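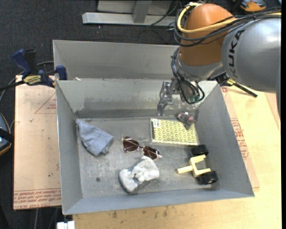
Como posso consultar o processo de licenciamento de uma obra perto de minha casa?

Peça a consulta no balcão de urbanismo da câmara, indicando a morada do prédio e, se o tiver, o número que vem no aviso afixado na fachada. Nos processos recentes, boa parte das peças já se vê no portal. Nos antigos é preciso marcar hora e ler em papel.

O que se segue foi escrito a pensar nos moradores de Jodurdale, mas o método serve para quase qualquer concelho. Mudam os nomes dos formulários e os horários.

1. Encontrar o número do processo

O aviso tem de estar num sítio visível da via pública. Tire uma fotografia de perto, com o número legível, e outra que mostre a fachada inteira. Se não houver aviso, procure no portal pelo nome da rua. Convém tentar as designações antigas: o quarteirão da antiga fábrica Nolte, por exemplo, aparece ainda como "Travessa da Fundição" em metade dos registos, apesar de a placa na esquina dizer outra coisa há anos.

Quando a pesquisa não dá nada, experimente o nome do requerente. As empresas promotoras costumam entregar vários pedidos seguidos, e a Lunden tem três só na zona ribeirinha.

2. Pedir a consulta

O requerimento ocupa uma página. Preencha a identificação, a morada do prédio e o número do processo. No campo do motivo basta escrever "consulta do processo". Se quiser cópias, diga logo quais: a memória descritiva, as plantas, os alçados e os pareceres são as peças mais úteis. Pedir "tudo" sai caro e demora. O processo da Nolte tem 1.245 folhas e a maior parte são termos de responsabilidade repetidos.

Guarde o comprovativo de entrega, em papel ou por correio electrónico.

3. Ler as peças pela ordem certa

Comece pela memória descritiva, que explica por palavras o que se quer construir. Passe depois à planta de implantação, onde se vê a área ocupada no terreno, e só então aos alçados. Nos alçados, as cores têm um significado habitual: amarelo para o que se demole, vermelho para o que se constrói de novo, preto para o que fica.

Verifique três valores:

Número de pisos, contando os recuados.
Cércea, comparada com a dos prédios vizinhos.
Lugares de estacionamento e por onde se entra para eles.

Tome nota da escala de cada desenho. Uma planta à escala 1:100 impressa em A4 a partir de um original maior já não está a 1:100, e as medidas tiradas com a régua saem erradas. Use sempre as cotas escritas.

4. Comparar com o que lá estava

Para edifícios antigos, vale a pena ver se existe um processo anterior no arquivo municipal. As licenças de antes da guerra estão em livros, ordenadas por ano e não por rua. Silvia Ďurica, que fez o inventário das fachadas da Rua de Kirnivstead, deixou no arquivo um índice dactilografado com 49 entradas – peça-o no balcão, porque não está no catálogo. Inclui o antigo cinema, as duas padarias e o armazém de lãs que foi abaixo para fazer o parque de estacionamento.

5. Apresentar uma participação

Quando há discussão pública, o prazo vem no aviso. Confirme se são dias úteis ou seguidos. Na discussão do loteamento ribeirinho foram 20 dias úteis, e houve cartas que entraram tarde por causa dessa confusão.

Escreva um texto curto, de preferência numa só página. Indique o processo, diga onde mora em relação à obra e refira a folha ou o desenho de que está a falar. "O alçado poente mostra cinco pisos e a memória descritiva fala em quatro" é uma observação a que os serviços têm de responder. Dizer que o prédio é feio pode ser verdade, mas dá-lhes pouco com que trabalhar.

Entregue no balcão ou pelo portal e guarde o número de entrada.

6. Acompanhar a decisão

Volte ao portal de duas em duas semanas. "Em apreciação" pode durar meses. "Aguarda elementos" quer dizer que a câmara pediu documentos ao requerente, e nessa fase é frequente aparecerem desenhos alterados – compare-os com as cópias que já tem.

O balcão fecha à hora de almoço e à sexta-feira só atende de manhã. As marcações para o arquivo fazem-se por telefone.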